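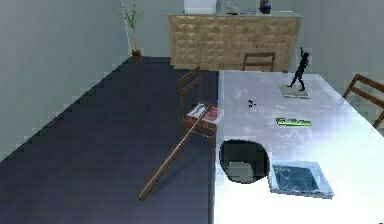 Run 479 and the bowl went through the table again. Not off it. Through it.

Club had the room till six. Four of us left by then, the rest gone for the bus to Stestville, and the heating off. Demo was 14th March, which was tomorrow, and we'd told everyone that Ye would clear a dining table by itself. Ye was our code. Miteo was the other half, the part that built the rooms, and Miteo didn't like us.

Try it with the books, I said.

The books are on the chair.

So start with the chair.

Run 480. Books fine, both of them, stacked neat as anything by the wall. Then it went for the little black dancer with her arm up and just stopped. Sat there thinking. 500 steps, that was the limit, and it spent the lot on her.

It likes her, said the girl by the radiator. She'd written the grasp code and hadn't slept much.

It doesn't like anything. It can't find an edge.

Same thing.

I'd been in that room so long I dreamt about it. The navy floor, the jagged bit where the wall came down. In the dream I was always at the far end by the sideboard, and somebody had just got up from the table and I'd missed them. I didn't tell the others. You don't, at a robot club.

Quarter to six. We dropped the speed, turned the wrist, gave the bowl a thicker bottom. Somebody spelt a file name wrong and we lost ten minutes to that. Jerus school had theirs working since January, we knew, they'd put it all over thier page.

Run 483. Bowl up. Bowl across - nobody breathing - bowl down. Green thing. Tray. Then the dancer, and it went round behind her this time, slow, and took her by the waist.

Save it, save it, save it.

Did you save it?

The lights in the corridor went off. She was still up there on the screen, held over the table, arm in the air. I hit save twice to be sure and went to find my coat.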